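Talks > Past evenings > Speaker notes > Reading the small print

We use cookies to remember your settings. Accept all | Manage

Search talks and notes Go

Speaker notes, Lavau library evening, 8/26/25

Hi everybody, thanks for coming out! (Wait for the back row to sit down.) I'm going to talk for a bit about type size, and why I ended up owning four magnifying glasses.

Start with my mother's cough syrup. She called me in February and asked me to read her the dose over the phone, and I had the same bottle at home and couldn't read it either. So there we were, two grown women with our glasses on, guessing. That's when I started collecting labels – soup, glue, shampoo, anything with a back to it. I'm up to 456 now and my husband would like the drawer back.

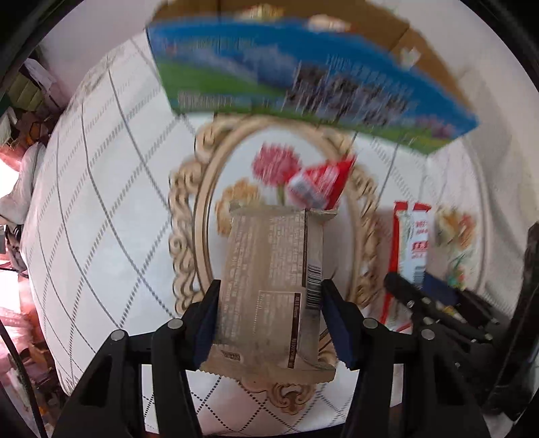
Okay, so what makes small type hard? Size, sure, but spacing matters just as much, and so does contrast. Pale letters on a pale background are murder. Czesław Kozłowski, who set type at Zawadzka for years, told me he used to hold every proof at arm's length under the worst lamp in the shop. I love that! Try it with your own flyers.

Pass around the two Fellard sheets. Same 135 words on both, same font, only the line spacing changed. Ask who finished first. (People always want to argue about this one, so leave time.)

Then the long-line problem. If your eye has to travel too far it loses its place coming back, and you read the same line twice. Sem Lambrechts has a nice trick – fold the page in half and see if it feels easier.

Questions, then coffee. Sheets back in the blue folder please, I only printed 100.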